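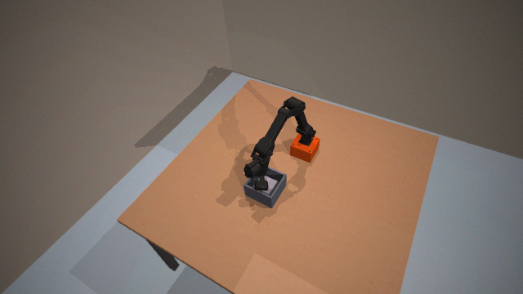 Plirnavel's jigsaw library is moving into the old shoe shop on Market Street in February, and it could hardly be better timed, because the cupboard at the Awasthi Hall has been bursting at the hinges since last summer. The collection has grown to 453 puzzles, from chunky wooden farmyards for toddlers to a fearsome all-blue seascape that has only ever been finished once. The new place has room for proper tables too, so for the first time people will be able to stay and puzzle there. Each table gets a big mat to work on and an open-topped bin for the loose pieces, much like the grey one standing on the tan mat here, so you can see straight in and have a good rummage for that last bit of sky. Anybody who has tried to find an edge piece in the bottom of a cardboard box will know what a treat that is!

The library was started by Pushpa Pal, who put 12 of her own puzzles on a trolley outside her front door one wet winter and asked people to bring them back when they were done. They did, and most of them brought another one along as well. "I thought I'd get rid of a few boxes," she said. "I ended up with more than I could carry upstairs. My hallway has been full ever since, and I'm delighted it's all going somewhere with shelves."

There are now 161 members, and between them they borrowed puzzles 3,453 times last year. The most popular by a long way was a harbour scene with a brass band in it, which has been out so often that two of the trombones have gone pale. Rory Lindsay has been patching up the worst-worn boxes with bookbinding tape, and he has a real gift for making new pieces out of card when one goes missing. He paints them to match. The library keeps a note in the lid saying which piece is his, and children love hunting for it.

A sponsored puzzle evening in the autumn brought in £1,085 towards the shelves and the first months' heating. Teams worked from six until midnight, fuelled by Ramesh Yadav's samosas and a truly heroic quantity of tea, and the winning table got through three 1,000-piece puzzles with minutes to spare. Another is planned once the shop is up and running, this time with a children's round in the afternoon.

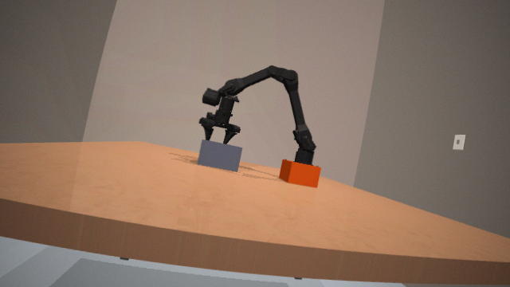
What's on in the new shop

The doors will be open from ten in the morning until four, with a late session until nine once a week for people who work. Borrowing stays as it was: take up to three puzzles, keep them for a month, and ring if you need longer. Staying to puzzle at a table is free for members and a pound for everyone else, hot drink included.

Nicanor Ocampo will run a beginners' table for grown-ups who haven't done a jigsaw since school and fancy getting back into it. He starts everybody off on 300 pieces, with plenty of strong colours, and swears by sorting before you join anything at all. There will also be a quiet corner by the back window with bigger pieces and a daylight lamp, which several members had asked for.

Best of all for the keen ones, the long table at the front will always have one giant puzzle on the go, and anyone passing can come in and add a piece. First up is a map of the Evari valley with every farm and footbridge on it, drawn by local artist Declan Bellamy and cut specially for the opening. He has hidden his dog in it somewhere and won't say where.

How to give a puzzle

Donations are very welcome from the first morning. Puzzles should be complete if at all possible, but if there's a piece missing, pop a note in the box saying so and Rory will have a go at it. Please tie the lid on with string, as elastic bands tear the corners. The library is especially short of 500-piece puzzles and anything with trains.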